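Packing glassware for a move, paper or foam?

paden_mike
Moving in May and I have a lot of stemware. Paper or foam pouches? Brusteck quoted me for full packing and it's more than I want to spend.

hollyau
Paper. Two sheets per glass, stuff the bowl first, stand them upright. I did 39 that way and lost none.

Cetis
Disagree. Foam pouches are faster and you don't have to wash newsprint off everything afterward. A pack of 20 is cheap.

hollyau
Use plain newsprint, no ink. Pouches do nothing for the stem.

Cetis
They do if you use dividers. I wouldn't ship stemware without dividers either way.

paden_mike
How big a box? I was going to use large ones so there are fewer trips.

Cheng-en Fu
Small. Large boxes of glass get too heavy and the bottom gives. Tape the bottom seam twice and pack at a table so you aren't bending over all day. 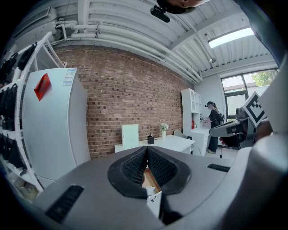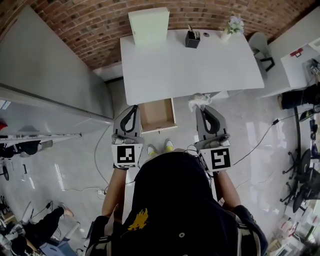
Cardboard box on the floor by the table, second photo.

paden_mike
OK, small boxes and dividers. Still undecided on the paper.

hollyau
Paper.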